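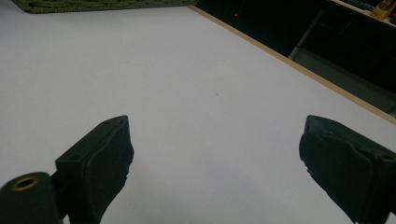 On Clearing the Desk Before a Long Edit

The revision of the Salness parish history resumed this month, and readers of this blog have asked how the work is proceeding. The manuscript stands at 180 pages, down from the draft circulated last September. Two chapters remain unsettled.

The first concerns the mill accounts. Dörte Schmieder has kindly transcribed the ledger, which contains 3,354 entries, and her spelling of family names will be followed throughout. Where the ledger and the church register disagree, both forms will be given in a note.

The second is the chapter on the Pacheco bequest. It currently runs to more than 21 pages and repeats material from the introduction. I intend to shorten it and to move the letters to an appendix.

It has long been my practice to begin each stage of editing with one chapter at a time. Papers not in use are returned to their boxes.

Corrections to the Devoston chapter should be sent to Gunther Kettler, who is keeping the list. Please cite the page and line.

Posted 2018-06-14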